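Sprechnotizen: Gruppenbilder auf Hochzeiten, Ablauf und Absprachen

Vortrag im Fotokreis Genotcombe, kleiner Saal
Dauer mit Fragen eine Stunde, die Fragen bitte am Schluss

Begrüßung

Kurz vorstellen. Ich fotografiere hauptberuflich Hochzeiten, seit vier Jahren zusammen mit Yara Abou Jaoude als zweiter Fotografin. Heute geht es nur um die Gruppenbilder. Keine Paarporträts, kein Blitzkurs. Wer zum Blitz etwas wissen will, kann Yara in der Pause fragen.

Gruppenbilder sind der Teil des Tages, den die wenigsten Kollegen mögen. Die Gäste wollen zum Sekt, das Paar will zu den Gästen, und irgendein Onkel ist immer schon auf dem Parkplatz. Für die Familien sind es trotzdem oft die Bilder, die später gerahmt werden. Bei Nachbestellungen liegen sie bei mir deutlich vorn.

Die Liste

Das Vorgespräch findet bei mir etwa sechs Wochen vorher statt. Dort frage ich die Gruppen ab und schreibe mit. Das Paar bekommt die Liste danach zugeschickt und ergänzt sie.

Obergrenze nennen: zwölf Gruppen. Pro Gruppe rechne ich drei Minuten. Bei zwölf Gruppen ist also mehr als eine halbe Stunde weg, und das müssen die Paare vorher hören.

Namen aufschreiben, keine Bezeichnungen. »Familie Braut« hilft auf der Wiese niemandem. Bei getrennten Eltern direkt fragen, wer neben wem stehen kann. Das Gespräch ist im Büro unangenehm, vor versammelten Gästen ist es schlimmer.
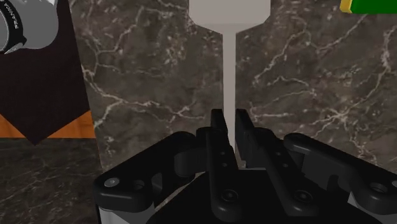
Eine Person aus der Familie ruft die Leute auf. Ich kenne die Gesichter nicht und habe die Hände voll. Gut geeignet sind Geschwister oder Trauzeugen mit lauter Stimme. Die Eltern des Paares sind ungeeignet, die stehen selbst auf fast jedem Bild.

Beispiel erzählen: Hochzeit von Rawan Saliba und Nabil Srour im Gutshof Girnia, Trauung im Oktober. Der Bruder Walid Srour hatte die Liste am Abend vorher bekommen und auf eine Karte übertragen. Die nächste Gruppe stand jeweils schon am Rand bereit. Wir waren nach 30 Minuten durch, obwohl zwischendurch die Großmutter erst noch ihre Jacke holen ging.

Reihenfolge

Groß anfangen. Das Bild mit allen Gästen kommt direkt nach der Trauung, solange noch alle beisammen sind. Danach die erweiterte Familie, dann die engste, dann die Trauzeugen. Die Freunde können warten, die sind am Abend auch noch da.

Ausnahme: Ältere Gäste und kleine Kinder ziehe ich vor. Stühle bereitstellen, mindestens zwei. Kinder nicht stundenlang ermahnen. Drei Aufnahmen, dann dürfen sie weg.

Bei jeder Gruppe fünf bis sechs Auslösungen. Jemand blinzelt immer. Vor dem letzten Bild kurz bitten, die Augen zu schließen und auf Zuruf zu öffnen. Hier im Saal einmal vormachen lassen.

Platz und Licht

Den Ort vorher ansehen, möglichst zur gleichen Uhrzeit. Ich suche offenen Schatten, zum Beispiel die Nordseite eines Gebäudes oder den Rand einer Baumreihe. Fleckiges Licht unter Bäumen meiden, das bekommt man in der Bearbeitung nicht sauber aus den Gesichtern.

Für das große Bild brauche ich Höhe. Treppe, Balkon, notfalls eine Leiter, aber nur, wenn jemand sie hält. Im Girnia durften wir in den ersten Stock, das hatte ich mit Gumaro Olvera vom Haus zwei Wochen vorher geklärt. Solche Zusagen immer schriftlich geben lassen, denn am Tag selbst ist oft jemand anderes im Dienst.

Regen: Den Ausweichort gleich im Vorgespräch festlegen. Innen brauche ich eine ruhige Wand und genug Abstand davor. Foyers sind meist besser als der Festsaal, wo schon eingedeckt ist.

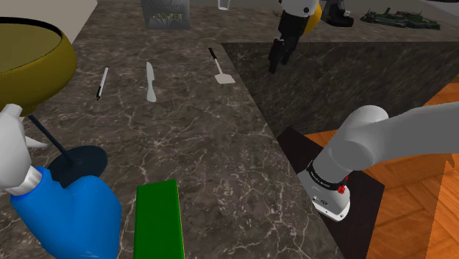 Technik, kurz halten

Zwei Gehäuse, beide mit zwei Karten. Für Gruppen meist 35 Millimeter, bei mehr Platz 50. Blende 8 bei mehreren Reihen, bei einer Reihe reicht 5,6. Verschlusszeit nicht länger als 1/200, die Leute bewegen sich mehr, als man denkt. ISO hochdrehen, wenn es sein muss, das stört auf dem Abzug kaum jemanden.

Keine Leute an den äußersten Rand stellen, schon gar nicht beim Weitwinkel. Die Verzerrung fällt der Tante auf, bevor sie mir auffällt.

Nach dem Tag

Sicherung noch am selben Abend auf zwei Platten. Bei einer Ganztagshochzeit kommen zu zweit bis zu 2000 Aufnahmen zusammen. Gruppenbilder sortiere ich zuerst und schicke dem Paar innerhalb einer Woche eine kleine Auswahl, damit die Großeltern nicht warten müssen.

Köpfe tauschen zwischen zwei Aufnahmen: ja, wenn jemand die Augen zu hat. Figuren verändern: nein, auch auf Wunsch nicht.

Fragen

Handzettel mit der Musterliste liegt am Ausgang. Wer ihn als Datei möchte, trägt seine Adresse in die Liste bei Yara ein.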